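Print this post | E-mail this to a friend

Dec 2, 2021

Our booster clinic ran out of appointments before lunch, so I am booked for January at the Corano pharmacy instead. The woman on the phone said they had 200 doses coming and a waiting list already longer than that. I took what she offered.
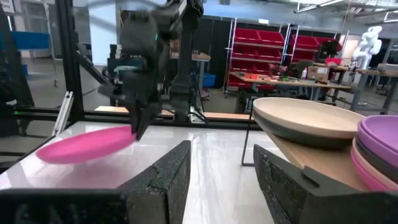
My neighbour Renzo Fabbri got his at the Rinaldi centre and had a sore arm for a day. He brought his paper card home and then couldn't find it, which meant 8 phone calls to get a new one. I've put mine in the drawer with the passports.

Search this blog Go

Masks are back on at the Gorkow library too. I don't mind. The building dates from 1906 and the windows upstairs have been painted shut for as long as I've had a card there.

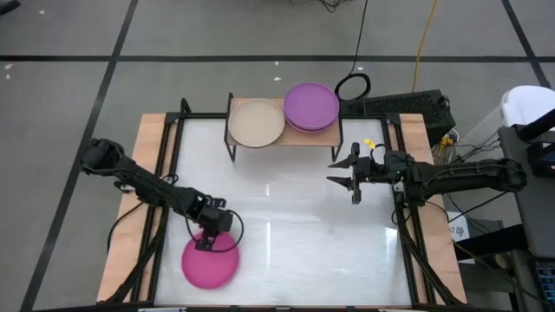 I've also started keeping a list of where I go each day, in case the health unit calls. It was on loose bits of paper at first, and they ended up everywhere. A few white scraps on a grey concrete floor are easy enough to spot, but my carpet is cream, so I bought a notebook. Today's page says pharmacy, library, home.

My sister's flight is still booked. She'll test before she leaves and again when she lands.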